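About Gridano

Gridano makes hand-held grippers and runs the recording service that goes with them. Our customers build robots that have to deal with household items, mostly clothing and bedding, and they need a large number of good recordings of people doing that work by hand. We supply the tools, the people and the checked recordings. Some customers take all of it and some only rent the grippers.

The company was started by Duygu Karakaya and Gebhard Baumgartner, who had worked together at Gisler on sewing machine feeds. Cloth was the hard part there and it is the hard part here. A box stays the shape it was when you picked it up. A pair of pants does not.

Our workshop is in Stomthorpe, on the ground floor of a former printing shop. Grippers are assembled and repaired there. The office that handles bookings and data review is in Otholm.

What we do

The standard service is called Home Recording. An operator works in an ordinary home, with a gripper in each hand, on tasks agreed with the customer beforehand. Laundry is the most requested: picking a garment out of a pile, laying it flat, folding it, stacking it.

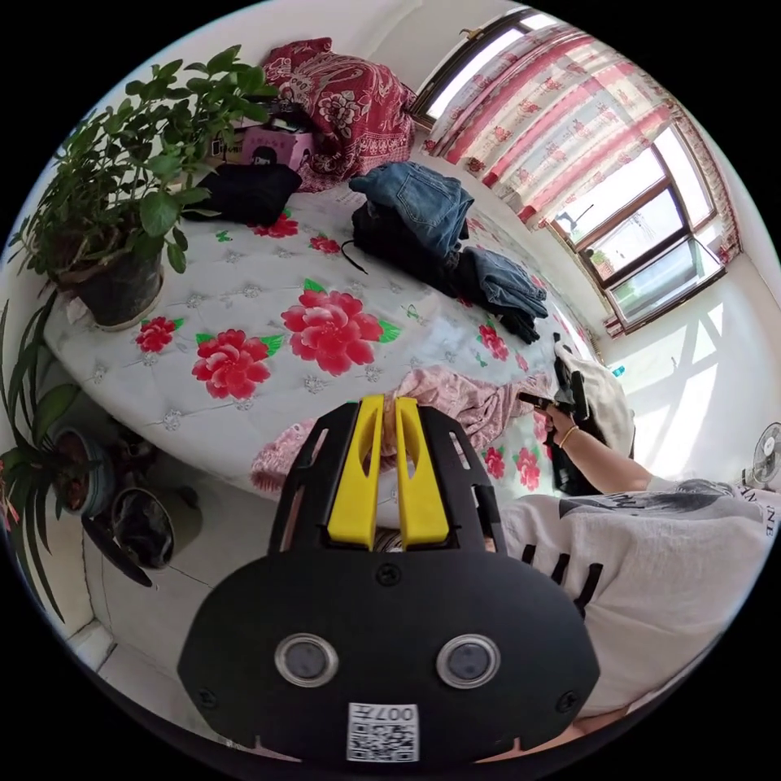

We use real bedrooms and kitchens for this work. We tried a studio in our first year with one bed and one table, and customers told us their models did well in the studio and poorly anywhere else. Since then we have recorded in 814 homes. Householders are paid for the session and can ask us to leave out any room. We don't ask them to tidy up or buy anything.

A session normally lasts 4 hours including breaks. The operator goes through the task list, and a reviewer in Otholm looks at the recordings the next working day. Anything with a blocked lens or a lost grip signal is marked, and the customer decides whether to keep it. Failed grasps are kept unless you ask us to remove them.

The grippers

Each gripper has a black housing and a pair of yellow fingers. The fingers are replaceable and are the part that wears out first. Every unit carries a printed code label, so a recording can be traced to the gripper that made it. When a unit comes back for repair, Luzius Pichler checks the finger alignment against its last record before it goes out again.
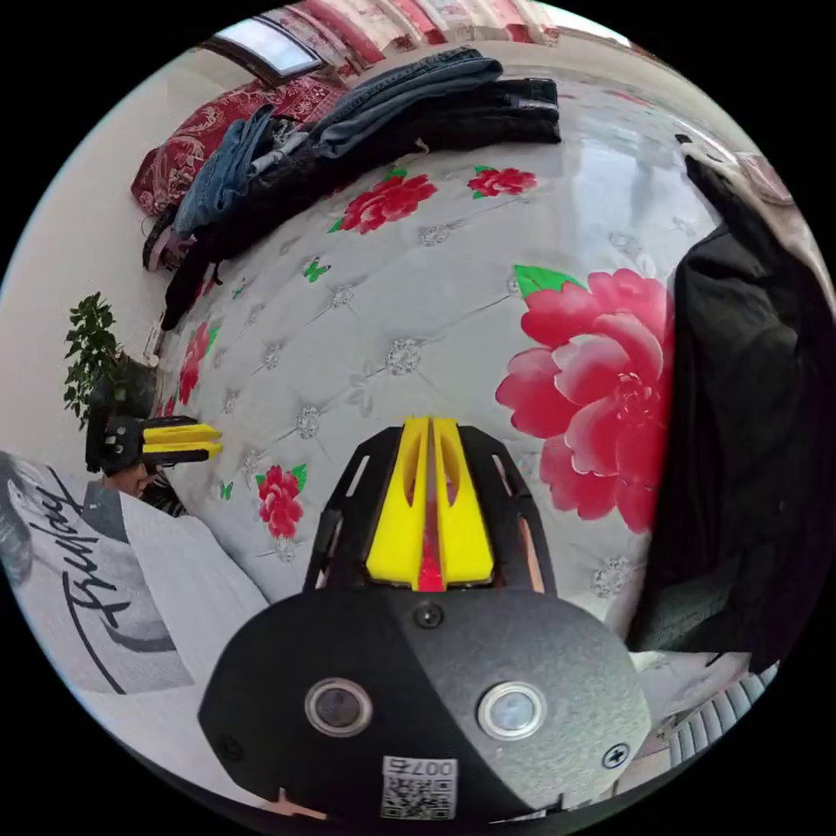 Two grippers in use over a quilted bed cover.

Rental sets come in a hard case with spare fingers, a charger and a printed setup sheet. The minimum rental is 5 days. Setup takes nearly 879 seconds by our own timing if you follow the sheet in order, and a good deal longer if you skip the calibration step and have to go back to it.

Training

New operators start with towels, then move on to shirts and pants. Thin fabric is left for last. It slides over itself, and people tend to squeeze harder when what they need is a smaller fold between the fingers.

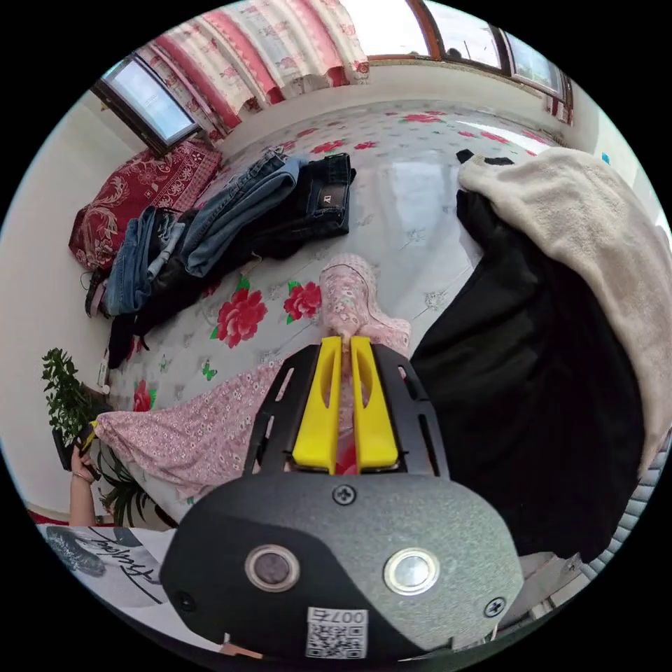
Colette Gautier runs the operator course in Stomthorpe every Tuesday. Customers who rent grippers can send their own staff. The course covers grip, hand speed, keeping the lenses clear and what to do when a garment drops on the floor. (Pick it up with the gripper and carry on.)

What we don't do

We don't build robots or train models. We don't record children, and we don't sell one customer's recordings to another. If your task involves hot pans or sharp tools, ask first. We have turned down some of these jobs.

Contact

For bookings and prices, write to Ljubica Kadrić at the Otholm office. Please include the tasks you have in mind and the number of hours you need. For repairs, send the code from the gripper label with your message. The workshop is closed for stocktaking during the first week of March.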